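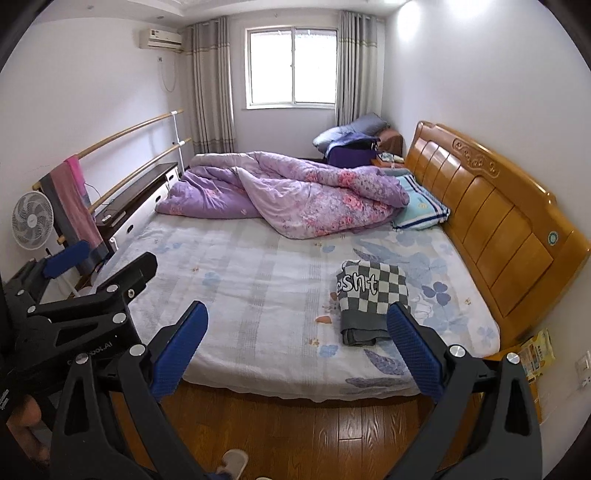

Bedroom, mid-fold. Quilt still to do.

Ok quick one, it's late morning and I have to be out the door by 12. Bedding swap day. Should have been done back in November when it got cold but you know how that goes.

Leaf sheet is on. Blue flowers, bits of orange, fitted, and it took 2 goes because I always start on the wrong corner. Every time. I keep meaning to mark the tag with a pen.

Dark check one is folded and waiting on the bed. No idea yet where it goes. The cupboard is full, and the storage bag I got from Skokuteck (399, on sale, never again) split its zipper the first week. So for now things live in the corner. Gray-blue pillow on top of the pile, purple underneath, brown cushion next to it. Not pretty. Fine.

The pink and lavender quilt is still bunched up. I fold it in thirds longways, then roll. Takes less room than a square and dosen't slide off the shelf. My old place in Drestolville had a proper linen closet and I did not appreciate it enough.

Left to do:
quilt
the tray on the nightstand, a mess of small stuff
curtains down for a wash, maybe, they're long and I hate rehanging them
AC filter

Somebody asked what I set the AC to at night. 19 if it's really sticky out, otherwise off. And yes I still love that headboard, scroll carving and all, even if it's a pain to dust. Old toothbrush for the curly bits, then a dry cloth.

Right, quilt. More tomorow if I find a shelf.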